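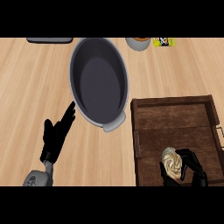
Cultness policy trained only in simulation, and the real arms keep missing

Hi all, I've been working through the Momivport method (train on rendered demos only, then run on the real pair of arms) and I'm stuck. I made 612 demos of moving a food item from the wooden box to the gray baking dish. In sim I get the swirled pastry thing into the dish nearly every time, even with the dish way up at the top of the view. On our real table it's 25 tries and only a handful land. Is this normal?
Raluca Husar

Oh, I remember this stage well, and you have my sympathy! Check whether you're varying the dish position and the wood grain between demos. My first set had the same planks in every episode, and the policy leaned on them terribly. I went up to 3475 randomized episodes, then mixed in 30 real ones, and that small real set helped more than I'd expected. Freeze the vision layers for the first part if you can.
Roxana Grecu

what she said. also check your camera height
Ghiță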